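**Tretmont Releases Updated Grasp Planning Software for Handheld and Arm-Mounted Grippers**

TUNDHAM, 23 August 2026 -- The Tretmont Institute has released a new version of Ocampo, its open planning and control package for two-finger grippers. The update changes how the software decides when to begin closing the fingers, and adds a tool for checking camera views against the planner's own model of the hand.

Earlier versions of Ocampo treated the opening between the fingers as a fixed shape, set once during calibration. The new version estimates that opening from each camera view. According to the release notes, this allows the planner to account for finger pads whose edges no longer match the original drawings.

"A worn pad changes the outline the camera sees, and the old planner read that outline as part of the object," said Mimoza Kadrić, who leads the perception group. "We were getting grasps planned around something that was not there." 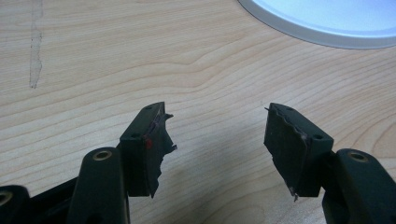
*The open fingers of a gripper over a wooden tabletop. The inner edges of both pads are uneven.*

The group trained the new estimator on 2000 labeled views, including views in which the gripper holds nothing. Empty views had been left out of the previous training set. They are now used to teach the software the difference between the pads, the surface behind them and any shadow that falls in the gap.

The planner has also been revised. It now runs at 90 updates per second on the institute's standard workstation, and a close command is held back until the estimate of the opening has stayed steady for 22 updates in a row. Users may change this setting in the configuration file. Mohit Shakya, who maintains the control code, advised sites with slower computers to lower the value before their first run.

The viewing tool, named Plernmont, draws the planner's estimate of each finger over the recorded view and marks places where the two disagree. It replaces the separate plotting scripts last updated in March. Existing logs can be opened without conversion.

Sites that have written their own gripper drivers will need to rebuild them against the new interface. The former interface remains available in this version -- with a warning at startup -- and will be removed in the next. Questions about drivers should be directed to Lempi Heinonen in the software office.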